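Laundry and Fabric Care > Bedding

White quilted bed mat with a colored print, how do I wash it without wrecking the print?

Posted by Seon-mi Jang
Tags: quilted, printed fabric, mattress topper, front loader

My mother-in-law gave us a quilted mat that lies on top of the bed over the sheet. We've had it since February and it needs a wash. The care tag was cut off before it got to me, so I'm guessing about everything. The filling is thin and feels like polyester, but I can't swear to that. The ground is white and the print is in a lot of colors, reds mostly, and that's the part I'm worried about. I have a front loader that isn't very big and no dryer. There is a laundromat near us in Tollis with large machines if that's the better way to go.

What I'd like to know:

Can it go in with other whites, or does it have to be alone?
What temperature?
How do I dry it flat when I don't have a floor to spare?
The side where my husband sleeps has gone slightly yellow near the top. Can I use bleach on that part only?

I tried a search and found one thread on comforters, but those were all down and the advice was about clumping.

Kwame Agbenyega

I ran the drop-off counter at a laundry for 5 years and we took in a lot of these. Going through your points in order.

Wash it alone the first time. Red dye is the one that travels, and on a white ground you'll see it right away, and on anything white that was in the drum with it. Before you wash at all, wet a corner on the underside edge, press a white cloth on the print for a minute and look at the cloth. If there's color on it, cold water only, short cycle, and take it out the minute it stops. If the cloth is clean you can go to 30 degrees C (that's the "cool" setting on most American machines, 86 F). I wouldn't go higher with a missing tag.

Use liquid detergent, half of what the bottle says. Powder gets caught in the stitching and leaves stiff white lines when it dries. Skip softener. Run an extra rinse.

No chlorine bleach, on part of it or on all of it. It will take the color out of the print wherever it touches and it spreads further than you think through the filling. The yellow is most likely body oil and sweat. Mix a little dish soap in warm water, dab it on, leave it 30 minutes and rinse that spot before the whole thing goes in. Oxygen bleach is okay if the corner test came out clean, but try it on the corner too.

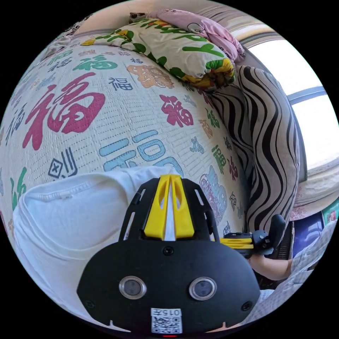 福 print quilted mat on a bed, with a white T-shirt on it.

For drying, you don't need a floor. Hang it over two parallel lines or two drying racks set apart so it makes a wide U shape and air gets under it. One line down the middle will give you a crease and the water sits in the fold. Turn it over after 4 hours and again in the evening. Keep it out of direct sun, reds fade first. If the stitching still feels cool to the touch it isn't dry inside, so leave it another night.

On the laundromat: if you have to push it to get it into the drum at home, then yes, go. It needs room to move or the middle won't rinse. As a rule of thumb, fill no more than two thirds.

Nam-gil Gil

I just wash mine with everything else and it's fine. Had it for years. Warm water, regular detergent.

The print did get lighter but I like it better that way.

Chia-hao Lo

Agree with most of what Kwame wrote. Two things to add.

Check the binding before you wash. On the cheaper mats the edge tape is held on with a single row of stitching and if there's a loose spot, the spin will pull it open and you'll be sewing it back for an evening. I did this with one from Jekadow. A few hand stitches first would have saved it. Also look for loose threads in the quilting and tie them off, don't pull them.

Second, set the spin low. A quilted mat holds a lot of water and tends to ball up on one side, and my machine (an Ernar, small) used to stop with an unbalanced load error every time. What fixed it was opening the door after the rinse, spreading the mat around the drum by hand, and then running a separate slow spin.

I don't bother with the extra rinse if I've used little soap.

Seon-mi Jang

Thank you all. Did the corner test, there was a faint pink on the cloth, so it's cold water and alone. It doesn't fit in our drum without pushing so I'm taking it to the laundromat. One more thing, is it okay to use their dryer on the no-heat setting for a while before I hang it up at home?

Kwame Agbenyega

Yes, no heat is fine. Check it partway through and turn it if it has rolled up. Wipe out the drum first, people dry all kinds of things in there.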